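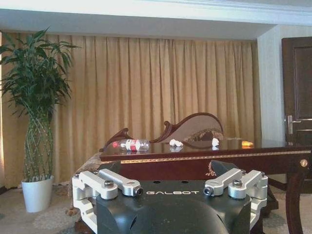 *GALBOT lettering on the top plate, silver brackets either side*

**Trurkex (DOS): how do I get past the toll bridge without losing half my party?**

Asked 31 August 2005

I picked up Trurkex again after years away and I'm loving it all over again, but I'm stuck at the toll bridge south of Igwe. The bridge keeper wants 2000 crowns and I have 159. If I refuse, his guards attack and I always lose my healer and at least one archer. I've tried going around by the marsh, but the map just loops me back to the village.

I've got a fighter, two archers, a healer and the dwarf you find in the mine. Is there a trick to this, or do I really have to grind for the gold? I don't want the whole solution spoiled, please, just the bridge!

— Chiamaka Yusuf

**Answer 1**

Sell the dwarf's armour.

**Answer 2**

Oh, I love this part of the game! You don't have to pay and you don't have to fight. Go back to Igwe and talk to the miller at night (he isn't there in the daytime, his wife is, and she only talks about flour). Ask him about SATONOV. You have to type the name in yourself, it never comes up in the list of topics. He'll give you a sealed letter.

Take the letter to the bridge and use it on the keeper while your healer is the party leader. If the fighter is leading, he tears it up and you get the battle anyway, so save first. I must have lost three letters before I worked that out.
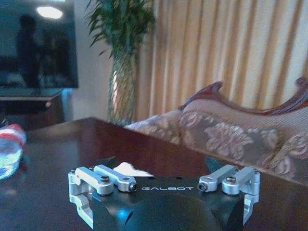

Once you're across, don't rush to the castle. There's a grove just east of the road with a hermit who'll train both archers for free, and the music in there is gorgeous if you have a proper sound card — the PC speaker version sounds like a kettle. Rest in the grove overnight and your healer gets her full spell points back too.

One warning about the marsh: it does have a way through, but only if you've already met Satonov, and he's on the other side of the bridge. So leave it for later. It's a terrific shortcut on the way home.

I finished in July with 3934 points and I'm still finding new bits. Have you tried Gokutness, by the same team? Smaller map, but the conversations work the same way and there's a talking goat.

**Answer 3**

The letter works in my copy too, but I didn't need to change the leader. Might be a different version? Mine came on 2 floppies and the title screen is green.

Selling the armour won't get you anywhere near the toll, by the way. I tried it, and then the dwarf got flattened in the next fight and sulked off back to his mine.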